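**现货 · 两卷一套 · 不拆卖（问过的人很多，答案没有变过）**

# Clunomow《诗篇》逐字研读本（上下卷，Kurnthorpe 布面函套版）

希伯来文、逐字直译、通行译文、注释，四样东西摆在同一个对开页上。上卷 943 页，下卷 1,091 页。下卷比较厚，要怪第一一九篇，一百七十六节，按字母表排，每个字母八节，二十二个字母一个不漏。编到那里的时候，编辑部有人提议缩小字号，提议被否决，于是有了您手里这个重量。

## 这是一套什么书

市面上的诗篇读物，大致可以按读者读完以后的心情分类。有一类读完觉得很受安慰，有一类读完觉得作者很有学问。这套书两边都不太靠得住。它做的事情很笨：把一百五十篇诗拆到单词，每个词告诉您它是什么、可能是什么、以及学者们为它吵过什么，然后把您送回原文，请您自己再读一遍。

举个例子。第二十三篇里那个著名的“死荫的幽谷”，许多人在追思礼拜上听过，背得出来。那个译作“死荫”的词，传统上读作“影子”加“死亡”，另一派认为它本来只是“极深的黑暗”，“死亡”是后来听出来的。注释把两种读法都列上，各给半页，最后一句是：“编者倾向于后者，但在葬礼上会读前者。”我们考虑过删掉这句，后来觉得它大概是全书最诚实的一条注。

再举一个。“细拉”。这个词在诗篇里反复出现，没有人确切知道它的意思。可能是停顿，可能是提高声音，可能是给乐师的记号。不少译本把它放进小括号，或者干脆丢进脚注，像处理一位不知道怎么称呼的亲戚。本书每次都原样保留，头一次出现时给一条长注，以后一律写“见前”。有试读者投诉说，翻回去看了好多次，每次还是不知道。情况属实。

## 版面

左页是希伯来文，从右往左；每个词下面压着一行汉字直译，也从右往左。第一次打开的人通常会愣一会儿，有的人会以为装订错了。没有装订错。直译那一行故意不通顺，“牧我的 永恒者 不 我缺乏”之类，目的是让您看见词序，不是让您朗诵。请不要在聚会上朗诵。

右页上半是通顺的译文，由编辑部自译，没有采用任何现成译本。好处是可以逐句与左页对照；坏处是凡是您从小背熟的句子，在这里都会稍微不一样，读起来像走进自己家发现沙发挪了位置。我们收到过几封来信，主题都是“为什么改”。我们没有改，我们从头译的，不过这个解释一般没什么用。

右页下半是注释。注释分三级，用字号区分：

- **大字**：不读就容易误会正文的那些。
- **中字**：词义、诗体、平行句、与别处经文的呼应。
- **小字**：异文、古译本、历代争论。字确实小。买过前一版的读者建议附赠放大镜，我们把字号加大了半磅，放大镜没有附。

## 纸、字、线

内文用 Pathak 米色圣经纸。圣经纸的优点是薄，缺点也是薄。Pathak 这一款透印控制得不错，背面的字在正常光线下不会跑到前面来参加讨论。用圆珠笔划线没有问题，钢笔要看墨水，荧光笔请三思，马克笔请买别的书。

希伯来文字体是为这套书专门调整过的，元音点和吟诵符号都保留。两种符号挤在同一个字母周围时，很多字体会打架，打输的那个被印成一粒灰。我们校了很久，仍然有读者在第六十八篇里找到一粒灰，已在重印时改正。第六十八篇本来就是整部诗篇里最难懂的之一，灰点在那里多潜伏了一段时间，也算会挑地方。

锁线装订，摊开能放平，翻到正中间也能放平。书脊没有用那种看起来很贵、翻三次就裂的做法。每卷有两条丝带，一条供您标今天读到哪里，另一条供您标本来打算今天读到哪里。

## 函套

函套由 Grinel 工坊制作，灰板外裹 Kurnthorpe 的深蓝平纹布，正面烫一行希伯来文书名，没有烫鸽子、竖琴、橄榄枝或者光线。有经销商反映，这样摆在架上不够“属灵”。我们理解这个意见，也理解竖琴卖得好。

函套做得偏紧。新书抽出来需要一点耐心，请捏住两侧轻轻倾斜，让书自己滑出来，不要抠书脊上沿。用上一个季度就会松，再用几年会太松，那时候您大概也不再把书放回去了。

本批函套版印制 800 套，有编号，编号写在下卷版权页。号码不能挑。要吉利数字的读者，我们只能说第一五〇号对应全书最后一篇，满篇都是“赞美”，已经售出。

## 规格

| 项目 | 内容 |
|---|---|
| 卷数 | 2 |
| 页数 | 上卷 943 页，下卷 1,091 页 |
| 收录 | 上卷第一至七十二篇，下卷第七十三至一百五十篇 |
| 文字 | 希伯来文、简体中文 |
| 内文纸 | Pathak 米色圣经纸 |
| 封面 | Kurnthorpe 平纹布，深蓝 |
| 函套 | Grinel 手工裱制 |
| 装订 | 锁线，圆脊，双丝带 |
| 印量 | 函套版 800 套，编号 |
| 篇号 | 依希伯来文本；附与希腊文本篇号的对照表 |

关于最后一行多说一句。希伯来文本和希腊文本的篇号，从第九、第十篇开始错开，一直错到快结尾才重新对上。如果您手边的老书引用“第五十篇”，而内容怎么看都是忏悔诗，请翻第五十一篇。对照表印在下卷末尾，也单独印了一张硬卡夹在上卷里，方便弄丢。

## 适合谁

适合在读经班里总是问“原文怎么说”的人，也适合被这种人问烦了的带领者。

适合学了一点希伯来文、字母认全了、动词变化学到一半停下来的人。这类读者比想象中多，全书的语法提示就是按这个水平写的。每个动词标出词根、词干和人称，不假装您还记得。

适合不信教但喜欢诗的人。注释不会突然转过身来劝您什么。书里谈平行句、谈意象、谈一句话为什么在中间断开，谈得比较多；谈您应当如何生活，谈得比较少，诗篇自己会谈。

不适合想要每日一页、配一句祷词和一行空白供抒发感想的人。那种书有很多，做得也漂亮，我们自己也出过一本，卖得比这套好。

也不太适合作为受洗礼物送给婴儿，虽然每年都有人这样送。两卷加起来，比有些受洗的婴儿更难抱。

## 几处读者常翻到的地方

**诗题。** 许多中译本的诗题排得很小，读者一眼滑过去，就错过了“调用朝鹿”“调用远方无声鸽”“调用休要毁坏”这样的句子。它们很可能是当时人人会唱的曲调名，相当于今天在歌词上面注一句“用某某歌的调子唱”。曲调全部失传，名字留了下来。本书把诗题放回正文字号，并为每一个曲调名写了注，注的内容多半是“不详”，但“不详”得很有条理。

**第八十八篇。** 多数哀歌写到后面会转过来，由诉苦转为信靠或者称谢。这一篇不转，最后一个词就是黑暗。历代注家对此颇为不安，有人替它补上盼望，有人说盼望在开头第一句里。本书把这些努力都记录了，译文没有帮忙。

**第一一七篇。** 全书最短，两节。注释四页。我们自己看到校样时也沉默了一下。

**咒诅的段落。** 第一〇九篇、第一三七篇的结尾，在许多礼拜用书里是会自动消失的。这里一节不少，注释也不替它们圆场，只交代它们在诗里做什么，以及后来的读者怎样绕着走。如果您打算从这里随机抽一段在饭前朗读，建议先自己看一遍。

## 存放与日常使用

竖放，函套开口朝外，左右不要挤得太紧。圣经纸怕潮，梅雨季请离外墙远一点。丝带末端会起毛，用剪刀斜剪一刀即可，用打火机烧的读者请自行承担后果，有一位把“哈利路亚”烧掉了半行。
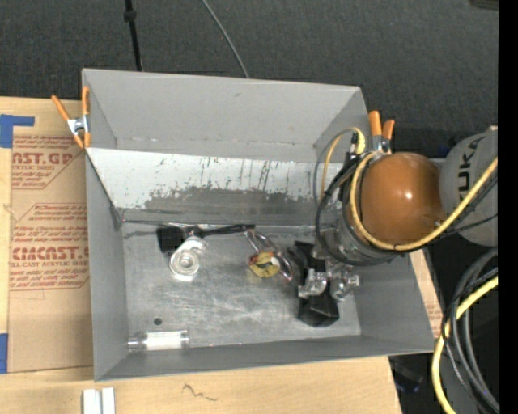
书边如果沾了灰，用干的软毛刷顺着一个方向刷，不要用湿布。布面可以用干净的白橡皮轻擦，先在封底下角试一下。咖啡渍没有办法，我们试过各种办法，编辑部那套样书至今带着一个完整的圆圈，圈住了第四十二篇的“深渊与深渊响应”，看久了也还合适。

丝带请不要剪下来当别的书的书签。我们知道您不会。来信要求补寄丝带的读者当初也这么说。

## 配送与退换

每套用双层瓦楞纸箱单独装，函套外面另有一层护板。下单后三个工作日内寄出，十二月会慢一些，圣诞前想送到的请在月初下单；您若是为光明节买的，请自己查当年的日子，它每年都挪，我们不敢替您记。

函套磕角、书页倒装、丝带缺失，收到后十五天内来信附照片，我们换。左页从右往左不属于倒装。已经有人寄回来过，我们又原样寄了回去，附了一张字条，他后来买了第二套送人。

编号书换货时号码会变，介意的读者请先说明，我们可以只换有问题的那一卷。只换上卷的话号码不动，因为号码写在下卷。这个安排完全是碰巧，但碰巧得很方便。

## 勘误

勘误表随时更新，来信索取即寄，也夹在新发出的每一套里。目前一页纸，双面。已知较要紧的有三条：

1. 上卷第十九篇注释中，“穹苍”一条误引为下一节，应上移。
2. 上卷第五十六篇诗题注，“无声”误排为“无生”，鸽子因此受了不必要的委屈。
3. 下卷对照表第一一六篇一行，希腊文本把这一篇分为两篇，表中漏了后一半的篇号。

发现新的错误请来信，写明卷、页、行。第一个指出的人会得到一份致谢，印在下次重印的末页，字号与小字注释相同。

## 常有人问

**有没有电子版？** 没有。左右两页要同时看，我们在平板上试过，看得见左页的时候看不见右页，两页都看得见的时候看不见字。

**平装版呢？** 有，内文相同，没有函套和编号，丝带各少一条。究竟少的是“读到哪里”还是“打算读到哪里”，由您决定。

**会出《箴言》吗？** 正在编，已经编到第十章，从那里开始每一节都是独立的句子，彼此没有上下文，编辑部的会议也逐渐变成了那个样子。

**可以只买下卷吗？** 请看本页第一行。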